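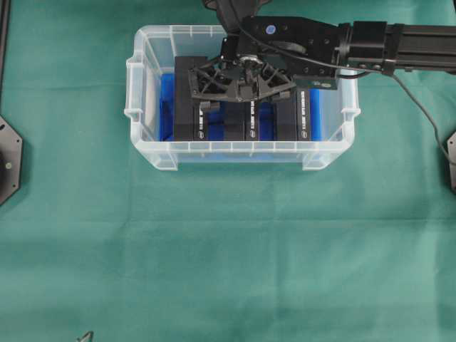
*One of the clear bins with end handles, on the green cloth.*

# Cataloging a sewing pattern stash: cards, spreadsheet, or app?

**bobbin_and_thread** (original poster)
4/8/23

I inherited my aunt's sewing patterns in November and added them to mine. The total is 464 envelopes. I know this because I numbered them in pencil on the back flap, in the order I picked them up, and that is as far as my system goes.

What I want to be able to do:

- find a pattern by number in under a minute
- check from the fabric store whether I already own something
- know which ones are missing pieces or instructions
- know which ones are cut, and in what size

I'm fine on containers. I have bins and I have shelves. My question is about the list itself. I tried Index for two weeks and it wanted a photo of every envelope front and back before it would let me save an entry. Has anyone stuck with an app? Or do you all end up with a spreadsheet?

Also, do you sort by company and number, or by type of garment? I keep changing my mind on this.

---

**lapelroll**

Spreadsheet. One row per pattern. My columns are company, number, garment, size range, cut or uncut, complete yes/no, notes. I keep a copy on my phone.

Sort the envelopes by company, then number. You can sort the spreadsheet by garment whenever you want, but you can only put the paper in one order, so pick the one that never changes. A dress can be filed under dresses or formal or summer. Number 6120 is always number 6120.

---

**Hilde_M**

I do the opposite and have for 17 years. My envelopes are by garment: skirts, pants, blouses, coats, children, costumes, home. When I want to make a skirt I pull the skirts and look at the pictures. I have no idea what the numbers are and I've never needed to know.

If you have to look at a list before you look at your patterns, you'll use them less. That's what happened to a friend of mine, anyway.

---

**lapelroll**

How many do you have, though? That works up to a point. I have more than 200 blouses alone. I'm not flipping through those.

---

**Hilde_M**

I don't have 200 blouses, no. I gave a lot away when I moved. I might be closer to that in total.

---

**grainline**

I used Index for three years. A few things the original poster may not have found:

1. Under settings there's an option called "quick add." It turns off the photo requirement. You can go back later and add pictures to the ones you care about.
2. Searching by number only works if you leave out spaces and letters. So "B 5748" has to go in as "5748."
3. You can export everything, but the export drops your notes field. I found that out when I changed phones.

Number three is why I left. I had typed notes for every pattern I'd fitted – how much I took off the shoulder, which sleeve I swapped in – and I had to copy them out by hand. If you use it, keep fitting notes somewhere else.

---

**bobbin_and_thread**

Thank you, I did not find quick add. But losing the notes rules it out for me. My aunt wrote on her envelopes and I was going to type all of that in.

---

**tworowsofgathers**

Please don't only type it in. Keep the envelopes too. My mother's handwriting on a pattern is worth more to me than the pattern.

On missing pieces: check them before you catalog, not after. The instruction sheet has a diagram with every piece numbered. I lay the tissue out, tick them off, and write the missing ones on the front of the envelope in pencil ("no 7, no 11"). It takes me ten minutes for a simple dress and a lot longer for a lined coat. If you catalog first, you'll never go back and check. I didn't.

---

**lapelroll**

I disagree with this. At ten minutes each, that's months of evenings before there's any list at all. Get the list done first with "unchecked" in the complete column. Then check each pattern the day you decide to sew it. Most of them you will never sew.

---

**tworowsofgathers**

And then you find out the back facing is missing the night you want to cut it.

---

**lapelroll**

Yes, and I draft a back facing. It's a facing.

---

**RoisinMoriarty**

I run the pattern swap at our sewing guild. We have 3000 patterns on loan at any time, so I've had this argument with a lot of people. My view is that lapelroll is right about the order of work and tworowsofgathers is right about bought or inherited patterns. Ones you bought new and never opened don't need checking. Factory folded tissue is nearly always complete. Anything that has been through another person's hands should be checked at some point, and I'd start with the ones you like best.

For the list we use a spreadsheet, after trying two apps and a card file. The columns are close to lapelroll's. I'd add two:

- **Year.** Many are printed on the envelope or the instruction sheet. If it isn't there, put the decade with a question mark.
- **Size as printed.** Copy the bust measurement, not only the size number. A 14 in an older pattern isn't the same as a 14 now, and your aunt's will probably cross that line.

Don't try to record fabric requirements. Everybody starts doing this and everybody quits by the letter C. Take a picture of the back of the envelope when you plan to shop for it.

– Róisín Moriarty

---

**bobbin_and_thread**

The bust measurement is a good idea. I've already made one bodice that I couldn't close and I bet that's what went wrong.

What do you do with mail-order patterns that have no company name? There's a group of hers in plain envelopes with only a number.

---

**RoisinMoriarty**

We file those under M for mail order, then by number. If there's a postmark, write the year down right away. They fade.

---

**pinking_sheila**

Card file person here. Somebody has to be.

I have one 4 x 6 card per pattern, with a fabric swatch stapled to it if I've made it up. The front has the company, number, and a quick sketch. The back has fitting notes and dates. They live in two drawers next to the machine. I don't have to unlock anything to read one and I can write on it with chalk on my hands.

What I can't do is check it from the store. So I carry a little notebook with only the numbers in it, by company. When I buy one I write it in before I leave the register. I have bought two duplicates since I started that.

---

**grainline**

Cards are good for fitting notes. I moved to them after the export problem. I do my list in a spreadsheet and the notes on cards, matched by number.

For labels I'd stay away from the Fetel printer that everyone was buying last year. The labels are thermal and mine turned gray on the shelf by the window. Pencil or a plain ink pen on a stick-on label has held up fine.

---

**Hilde_M**

My Fetel labels are still fine, but they're in a closet. It may be the light.

---

**grainline**

Could be. I wouldn't put them directly on an old envelope either way. The glue doesn't come off.

---

**overlocked_out**

Question for the people sorting by company: what do you do about independent and PDF patterns? I have a stack from Pilska that I printed at home and taped together, and they don't fit in anything. I've been rolling them.

---

**lapelroll**

Fold them to 9 x 12 and put them in a manila envelope. They go in the same spreadsheet, with "PDF" in the number column if they don't have a number. I don't roll anything, because the tape lets go along the curve.

---

**pinking_sheila**

I hang mine on pattern hooks with a hole punched through. The heavy paper ones, anyway. Taped printer paper tears at the hole unless you put a patch on it first.

---

**overlocked_out**

Will try folding. My tape is already letting go in places.

---

**thimblewit**

Chaturvedi (the pattern shop, if you've ordered from them) has a free blank spreadsheet on their site with most of these columns set up. It's a decent start. I deleted their "wish list" tab because it was mostly a way to get me to buy more patterns. The drop-down for company is handy – it stops you from typing the same name three different ways, and that matters when you go to sort.

---

**lapelroll**

The drop-down is a good tip. I have one company in there under four spellings and I've never gotten around to fixing it.

---

**bobbin_and_thread**

OK, here's what I'm doing, based on all this:

- Spreadsheet, with a drop-down for company
- Envelopes sorted by company and number, plain envelopes under M
- Columns for year, bust measurement, cut/uncut, and complete (yes, no, unchecked)
- My aunt's notes typed in, and the envelopes kept
- Cards for anything I make up and fit

I entered 40 tonight. It went faster once I quit reading the instruction sheets.

---

**tworowsofgathers**

Did you check the pieces?

---

**bobbin_and_thread**

I checked six. Two were missing the collar.

---

**tworowsofgathers**

Look inside the other envelopes from the same company before you give up on those. When I went through my mother's, most of the missing pieces were in the envelope for whatever she sewed next.

---

**Hilde_M**

Same with mine. I found a pants pocket in with a christening gown.

---

**bobbin_and_thread**

Found one of the collars. It was pinned to a sleeve from a bathrobe pattern. Still looking for the other one.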